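Bar pulls on upper doors keep loosening, and the hole spacing is off by a hair

Posted in Cabinets & Hardware
2021-05-20
Viewed 2779 times

Arnlow

I am replacing the pulls on a set of painted upper cabinets. The doors are recessed-panel, MDF center with solid stiles, overlay mounting on concealed hinges. The old knobs were single-screw. I filled those holes, sanded, repainted, and drilled new holes for vertical bar pulls on each stile next to the center seam.

Two problems.

First, the screws back out. After a few weeks of normal use I can turn the pulls by hand. I have retightened all of them twice. The screws are the ones supplied with the pulls, M4, and they appear to bottom out before the head is fully seated on the back of the stile.

Second, on one pair of doors the two pulls are not level with each other. I measured both from the bottom edge of the door with the same tape. The doors were off the hinges when I drilled. Rehung, one pull measures slightly higher than its neighbor.

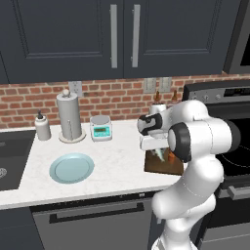 How far in from the edge of the door should a vertical pull be set?

Center it on the width of the stile. On a stile 2 1/4 inches wide, the hole centers go 1 1/8 inches from the door edge.

I did center mine, so I don't think the side-to-side position is the issue. What I need to know is whether to shim the screws or cut them down, and whether the height difference can be corrected without filling and drilling again. I would like to finish before July, when the tile work starts.

Eyvindur Thoroddsen

Treat these as separate faults.

Screws. If the screw bottoms out in the post before the head clamps the door, there is no tension in the joint and it will rotate under load. Retightening does nothing. Measure the stile thickness at the hole with calipers. Then run a screw into the post by hand until it stops and count the length that went in. Usable screw length is stile thickness plus that depth, less 1 mm or so for clearance. Most supplied screws are sized for a thicker drawer front and are too long for a 3/4 inch door.

You can cut them. Thread a nut on first, cut with the bolt-cutting holes on a wire stripper, file the end, then back the nut off to clean up the thread. If you have many to do, buy the right length in a bag. I paid less for 1000 M4 machine screws from a fastener supplier than for two small packs at the home center, although I will never use them all.

A flat washer under the head is also acceptable if the excess is small. It spreads the load on the paint, and on MDF I would fit one anyway. A drop of low-strength threadlocker on the last few threads will hold it after that. Do not use the high-strength grade on a zinc post. You will strip it when you need to remove it.

Height. Before you fill anything, check the doors against each other along the bottom edge with a straightedge. Measuring from the door bottom only works if the bottoms line up. Most concealed hinges have a vertical adjustment on the mounting plate, usually plus or minus 2 mm. Loosen the plate screws on both hinges of the low door, lift, and retighten. Then check the gap at the seam, which may need the side adjustment as well.

If the bottoms are already level and the pulls are not, the holes are wrong. Up to 1 mm can be recovered by opening the holes to 5.5 mm and shifting the pull before clamping. The posts have to be wide enough to cover the enlarged hole.

Crenshaw

Use a drilling jig next time. I had the same thing with the screws and just put lock washers on. That was 38 doors ago and they are still tight.

Clitix

Lock washers will chew into the paint on the inside of the door. It matters if you ever change hardware again. Flat washer against the door, lock washer on top of it.

On the spacing, check what center-to-center your pulls are. Some are 128 mm and some are 5 inches, and 5 inches is 127 mm. If you drilled for one and have the other, the screws go in at a slight angle and will work loose no matter what length they are. Put a rule on the posts before cutting anything.

Arnlow

Posts are at 128. I drilled from a 5 inch paper template. That explains the binding on the lower screw. Will open up the holes and report back on the hinge plates.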